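Mallham flat, Corkport - between-lets check, kitchen end and desk corner

Ref 1582. Filled in on the spot, tidy up later if there's time.

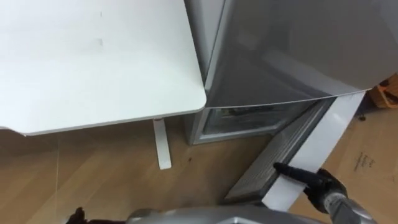 How this works, for whoever picks it up next: OK means looked at and fine. FIX means do before the next let. WATCH means fine for now, look again next visit. N/A is N/A. Comments straight after. Please don't just write OK all the way down, somebody did that in September and we missed the hob.

Bralora want the sheet back same day. Sent it at 4.30 last time and got a call at 4.35 asking where it was, so send it from the flat if the wifi's up.

1. FRIDGE FREEZER

1.1 Stands level, doesn't rock
OK. Pushed top corners both sides. No movement. Front feet wound down evenly.

1.2 Upper door closes by itself from a hand's width open
OK. Slow but gets there.

1.3 Upper door seal, all the way round
OK. Paper test in four places, gripped in all four. Crumbs in the bottom fold, wiped out.

1.4 Freezer door opens fully without hitting anything
OK, with a comment. Desk stands next to the fridge and there isn't much between them. Door swings clear of it as things are now. If anyone shifts the desk along, check again.

1.5 Freezer door seal
WATCH. Seal is the ribbed grey sort and the ribs hold muck. Done with a toothbrush and warm water, no bleach. One stretch near the hinge is a bit flat. Paper pulls out with a slight tug there, should be a proper tug. Not worth a new seal yet. Look for frost along that side next visit.

1.6 Freezer hinge
OK. No squeak, no drop when open. Don't let tenants hang a bin bag off it.

1.7 Drawers or flaps inside freezer, cracks and sharp edges
OK. Ran a thumb along the plastic edging. No chips. The clear part is easy to crack if you yank it when iced up, so put the line about not yanking back in the welcome folder, it's dropped out of the new version.

1.8 Ice build-up
WATCH. Thin skin at the back. Under a finger's width so within the rule. Will want a defrost before summer lets. Allow a whole morning and bring the old towels from the store, not the good ones.

1.9 Food left behind
FIX - done. Half bag of peas, a tub with no label. Binned both. No label means bin, don't sniff and guess.

1.10 Temperature
OK. Fridge 4, freezer minus 18 on the stick thermometer. Left in for the full time this visit. Write both numbers down every time, not "cold".

1.11 Cable and plug
OK. No nicks, plug not warm, not trapped under the cabinet. Goes straight in the wall socket. No extension leads on the fridge, ever, even for a weekend.

1.12 Back and vents
FIX - done. Dust. Hoovered with the brush end. Pull it forward straight, don't swivel or you'll score the floor.

1.13 Outside of doors
OK. Silver one shows every fingerprint. Damp cloth, then dry cloth, go with the grain of the brushing and not across. No cream cleaner.

1.14 Smell
OK now. Bicarb pot renewed. Date on lid please.

2. DESK BESIDE THE FRIDGE

2.1 Legs tight
OK. Bolts underneath checked, one took a quarter turn. Allen key is taped inside the cutlery drawer. If you use it put it BACK.

2.2 Feet flat on floor
OK. Doesn't rock. Felt pads not fitted. Ask Bralora if they want them, they've said yes for the other flats.

2.3 Top, marks and damage
WATCH. Couple of small faint grey marks. Didn't come off with a damp cloth. Not tried anything stronger and don't want to on white. Put on the inventory as existing so the next lot don't get charged.

2.4 Edge band
OK. No lifting. Corners are rounded off so nothing to catch a hip on, though the front corner does stick out towards the fridge. Fine for adults. If a family's booked in with a toddler, mention it.

2.5 Weight limit
Sticker missing. FIX. Our sheet says 70 kg spread out. Nobody to stand on it to change the bulb, use the steps.

2.6 Position
OK as is. Fridge has enough room at the side to breathe. Don't shove the desk tight up against the cabinet, however much neater it looks.

2.7 Under the desk
OK. Keep it clear. Tenants like to keep boxes there and then the knees have nowhere to go and everything creeps out into the walkway.

2.8 Being used for food?
Judgement call this one. It's a desk but it's next to the fridge so shopping gets dumped on it. That's alright. Kettle on it is not alright. Kettle, toaster, anything that heats stays on the worktop. Wording for folder to be agreed.

3. FLOOR

3.1 Loose boards or raised edges
OK. Walked it in socks, no catches. Best way to do it, shoes hide a lot.

3.2 Water by the fridge
OK. Dry. Ran a kitchen roll along the bottom edge and it came back clean. If it's ever damp there check the drain hole at the back of the fridge before ringing anyone.

3.3 Scratches where the freezer door passes over
OK. None new. Door clears the wood. Grit is the thing, so sweep before you open it up for cleaning.

3.4 Wood floor cleaning
Barely damp mop. Barely. The September clean left it soaking and the boards took ages to settle.

3.5 Rugs
N/A. None in this end and none wanted, they slide.

4. ELECTRICS AND HEAT, KITCHEN END

4.1 Sockets, cracks or scorch marks
OK. All faces sound, none loose.

4.2 RCD trip test
OK. Tripped first press. Reset, then went back and checked the fridge had come on again. Do this every time!! It's an easy one to walk away from.

4.3 Heat alarm
OK. Pressed and held, loud. Battery not due.

4.4 Fire blanket
OK. On hook, tabs hanging down, not behind the door.

4.5 Hob knobs
FIX. Back left is loose on its spindle again. Zacharopoulos fit the same one so get two and keep a spare in the store.

4.6 Extractor filter
FIX - done. Was sticky. Hot water, soda, dried, back in.

4.7 Carbon monoxide
N/A. All electric.

4.8 PAT labels
OK on kettle, toaster, microwave. Fridge label is round the plug, took me an age to find. Moved the note about it to the front of the folder.

5. WAYS OUT AND GETTING ABOUT

5.1 Clear width past the fridge and desk, doors shut
OK. 900 mm is our minimum and it's over that.

5.2 Same, freezer door open
Tight. Not a fail, nobody leaves a freezer open for long, but don't unload shopping with somebody else carrying a hot pan through. Add to folder.

5.3 Front door opens from inside without key
OK. Thumb turn, bit stiff, squirt of graphite.

5.4 Light switch reachable from the door
OK.

5.5 Torch
FIX. Battery flat. Needs two AA's. Hadn't got any on me.

6. STILL TO DO

Hob knob, back left, order two
Weight sticker for desk
Torch batteries
Ask about felt pads
Folder: lines on the freezer drawers, the kettle and the shopping
Inventory: grey marks on desk top, put down as existing
Book defrost morning

7. OTHER COMMENTS

Fridge thermometer - the old dial one reads two degrees out, I've taken it away so ignore any note telling you to use it. Stick one lives in the kit bag.

If the freezer door has to stay open while you clean, hold it or have someone hold it. Don't wedge it with a chair, that's how the flat bit in the seal at the other flat got started I reckon. And don't leave it open while you go off and do the bathroom. Seal, drawers, shut, then the rest.

Key safe code changed. New one from the office, not writing it here. Key number 1204 goes on the red hook now, blue hook is the bike shed.

Somebody's crossed out 1.12 on the blank copies. It is not optional, put it back in. Fridges full of dust run hot and run all night and then we get teh complaint about the noise.

Bin day card on the side of the fridge was last year's. Replaced. Magnets are weak, use two.

Next check before the following let or sooner if the tenant reports frost. Sheet sent to Bralora from the flat, copy in the Mallham folder, blank ones in the store behind the mops.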